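The Fleece

By the second week Jong-dae Ban had folded the same navy fleece 464 times, and he had begun to hold opinions about it.

The contract with Folia called for 600 good examples. A good example was one in which the garment ended up folded and the person driving the arms did not swear, because the sound was kept as well and someone at Neditz had to listen to it. Jong-dae sat at the controls with a handle in each fist and moved the arms as if he were conducting a very small, very bad orchestra. The learning system would watch all this later, at night, and draw its own conclusions.

"It's picking up your habits," said Gillska, who ran the shift and came by every hour with a biscuit.

"Which habits?"

"You give up on the left sleeve."

He did give up on the left sleeve. He gave up on it at home too. It had never been raised before.
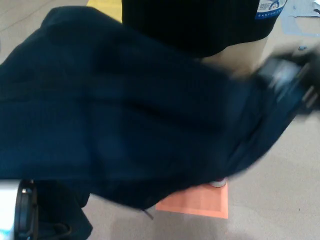 The rules said the table must be untidy. Real tables were untidy, Folia had explained, in a document of 20 pages, and a system raised on clean ones would go to pieces in the first kitchen it met. So each morning Gillska scattered things about with great care, stood back, and moved one of them an inch to make it look natural.

At example 470 he tried a new approach to the collar. At 471 he tried being kind. At 472 he swore, and had to do it again.

On Friday they let the system have a go by itself. Jong-dae put his hands in his lap and watched the arms come down. They took hold of the fleece by the hem, paused for exactly as long as he always paused, and folded in the right sleeve beautifully. Then they went over to the left one, lifted it, let it drop, and patted it twice.

"I don't pat it," he said.

Gillska turned her screen round and played him number 300. They both watched him pat it.

"Shall I mark it as a success?" she asked, and he said he would need to see what she'd put for the others.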